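Hornow Room Bin Liners – 1046 pack

Clear-gray liners for small bedroom and bathroom bins. Made for guest rooms, fine for a home office too. Sold by Zesham Supply, shipped flat in one carton.

In stock. Ships next working day if you order before noon.

What you get
16 rolls plus a few loose liners on top, 1046 in all. Odd number, we know, its how the mill packs them. Star seal bottom, no side seam. Perforated between bags, tears clean if you pull sideways.

Sizing
Fits most square and round room bins. Measure around the rim, not across it. If your tape says 33 inches or less, order the Regular. Over that, get the Large. Wastebaskets with a separate inner ring take either one.

Leave a couple inches folded over the rim. Less than that and it slides down the first time a guest drops in a coffee cup.

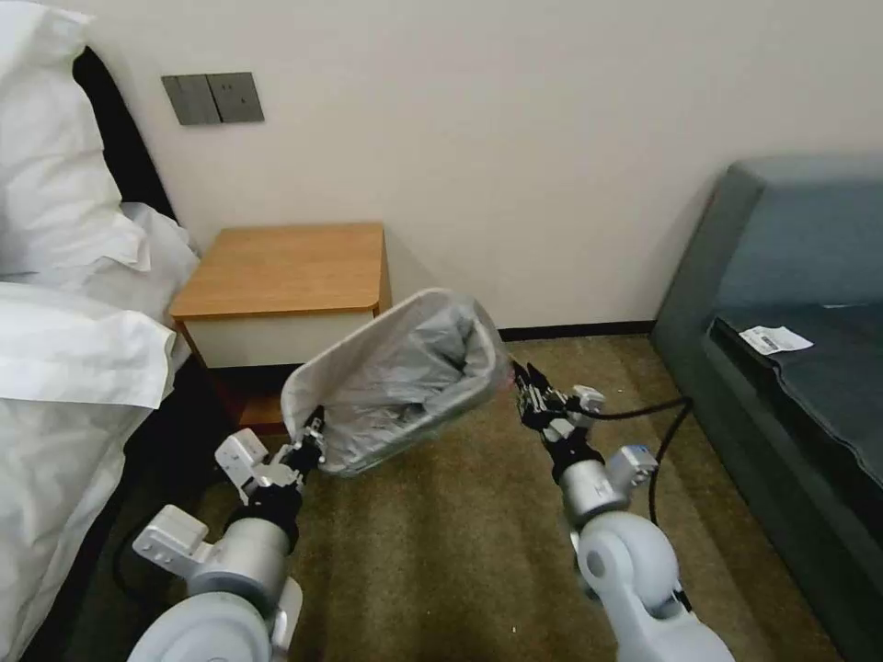

Ferdinand Rainer wrote in that the Regular was a hair snug on his square bins and he went up to the Large after the first carton, which hung over more than he liked but stopped slipping. He gave it four stars and would like a size in between.

Fair point. In-between size is coming in August, called the Regular Plus. Same film, same price per bag. Email us and we'll put you on the list.

Strength
Light duty. Tissues, wrappers, paper cups, packaging, the usual room trash. Not for kitchens, not for ice, not for glass. For wet stuff see the Sallum Heavy – thicker, black only, costs more.

Color
Gray tint, see-through enough to spot a phone charger before it goes out the door. Also in white. The pink has been dropped, we have 80 cartons left and then thats it.

Changing tips for new staff
Tie off the old liner before it leaves the bin. Drop the next one in, push the corners down, let the air out with the flat of your hand. Spare liners under the current one save a trip to the cart – but no more than two or they bunch up.
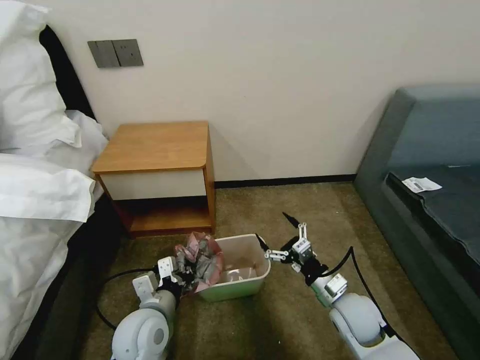

Rinse bins once a week, more if somebody spilled soda. Dry before relining or the film sticks to the sides. Bleach wipes are fine on plastic, skip them on woven or painted bins.

Dispenser
The Baumgartner wall rack holds two rolls side by side. Screws included, anchors are not. Will recieve either size.

Shipping and returns
Flat rate per carton. Unopened cartons can come back within 33 days. Opened ones can't, sorry, so ask for a sample strip first if you're not sure. Samples are free, one per address.

Prices good as of May 31, 2023. Call for pallet pricing.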